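The washing-up can wait, and so can the robot

Every spring the household robot is nearly ready. I have been writing about kitchens, workshops and the things people buy for them long enough to have heard it from four different trade halls, and the date is always a couple of years off. This March it was Hatilico's turn. The firm says its two-armed helper will load a dishwasher, fold towels and put away the shopping, and it has a waiting list of 3,000 households who would very much like that to be true.

I would like it to be true as well. I have a sink. But I asked Hatilico a plain question, which was how often the machine finishes a full dishwasher load in a kitchen it has not met before, with no one helping, and I was sent a film. It was a good film. The plates were all the same size.

So I went instead to look at shop floors, where the sums are harder to hide. If a machine can't do a dull, repeated job in a tidy workshop, with the lights on and the floor clear, I don't see how it will manage a Tuesday teatime with a toddler and a roasting tin.

Skornano makes small fittings for pumps and has been trying for seven months to hand over one job to a pair of arms. The job is the sort of thing a school leaver learns before the first tea break. Short rings come in a tray. Each has to be picked up, taken to a round station and set down properly, and then you do the next one. Nothing is heavy. The parts don't bend, which already makes them easier than any towel.

Most of the work so far has been done on a computer. This is normal now, and sensible up to a point, as a crash on screen costs nothing and you can run the same move all night. Skornano's engineers build the bench, the arms and the parts in a simulator, let the software practise, and only then try it with real metal. They were happy to show me the screen. They were slower to show me the bench.
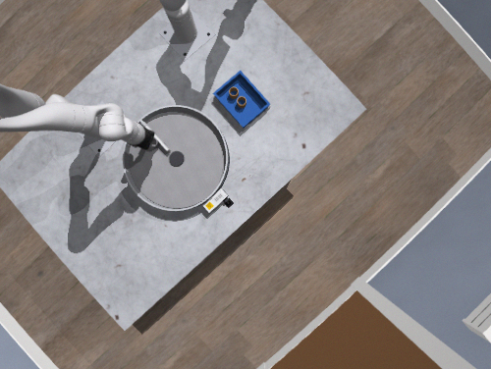

Gallagher thinks I have this the wrong way round, and that a slow robot which works through the night is worth more than a quick person who goes home at five. The fair test, by that argument, is what the thing has cost by the end of the year, and a sceptic with a stopwatch will always miss it. Washing machines were slow too, and people bought them.

I take the point about the stopwatch. I don't take the one about washing machines. A washing machine was slow and it finished. You shut the door and walked away, and when you came back the shirts were clean. The arms at Skornano had to be watched. On the afternoon I was there the real bench was given 162 rings to move, and on seven occasions somebody had to step in and put things right. A ring had tipped over in the gripper, or it was left sitting proud of its seat, or the arm simply stopped and waited to be told what to do.

You may think that's a decent score. For a school report it would be. On a shop floor it means a person has to stay within reach all day, and a person within reach could be moving the rings. At home it's worse. Nobody wants to hover over a machine that drops one bowl in every couple of dozen, least of all someone who bought it because they can't bend down to the bottom rack any more.

The trouble is mostly in the fingers. Arms have been fine for years — they go where they are sent, over and over, and they don't get bored. What they lack is the sense you and I use without thinking when a jar lid has crossed its thread and we back it off a bit. On screen, every ring is the ring the computer expected. In a workshop one has a burr on it, and the tray has been knocked by somebody's elbow.

Staveck, which rents out arms by the month to small firms, was the most frank of the lot. Its sales people told me they turn down most of the jobs they are asked about. The ones they say yes to are dull in a very particular way: same part, same place, same light. Packing one size of box is a yes. Clearing a canteen table is a no, and they could not tell me when that would change. I found this more cheering than any film, and if I had a workshop and a lot of identical boxes I might ring them.

Hatilico did write back in the end. I may come and see the helper at work later in the year, in a kitchen of its choosing. I have asked whether I can bring my own dishes, including the colander, and I'm waiting to hear.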